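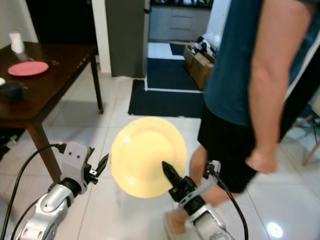
Hashini Sivakumar wrote back after the February update that the Pultby wall was the part she most wanted to hear more of, so I'll start there!

**Progress report, 2020-06-08**

The lower stretch is up: 82 feet of dry-laid fieldstone, all of it from the old pasture line behind Stistach Farm. We had pulled 300 stones by the end of last month and need 500 to reach the gate. The capstones are gorgeous (big flat ones, mossy on one side), and the corner by the lane finally sits square after two tries.
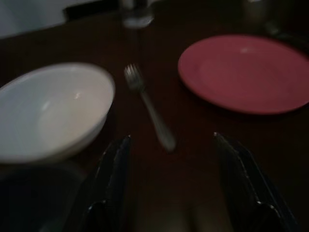

*Photo: Matubbar*

**Money and time.** Your grant has covered the gravel and the truck. We still have 18 days of paid mason time left, enough for the upper stretch if the ground stays firm.

**Next.** Lato delivers the second load of gravel on Thursday, and then we dig the footing past the maple. I can't wait to get started on that one. Could you let me know if the gate posts can come out of the same budget line?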